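Contents Previous Next Glossary Index

Chapter 6
Gathering the Suspects: How an Animated Mystery Sets Up Its Ending

By now you have spent a good many pages with single episodes, and I hope you have enjoyed them as much as I enjoyed choosing them. In this chapter we turn to the longer mystery, the kind that runs across a whole season and asks its viewers to remember a broken clock for weeks on end.

Our main text will be Mokano, the series Lenka Urban wrote about a retired judge who solves crimes in a harbor town. Mandeo, its younger and noisier cousin, will come in toward the end for comparison. If you haven't seen either one, please watch the first two episodes of Mokano before you read on – the discussion gives away the killer in the ferry case, and I would hate to spoil it for you.

We will look closely at the dinner in episode nine, where Judge Gerkier seats the suspects by the order in which they lied to him. The script for that dinner is only 200 lines long, and yet students in my classes have filled whole evenings arguing over it. Keep a pencil handy and note who speaks first, who changes the subject, and who leaves a question hanging.

Key terms: false solution, planted clue, withheld witness, recap episode.
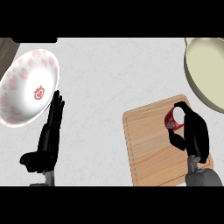
Gilbert, February

I drafted these pages over a long winter, with a great deal of help from Raili Juntunen, who read the section on false solutions twice and talked me out of a third one. The exercises begin after section 6.2 – try the first before you look at the notes.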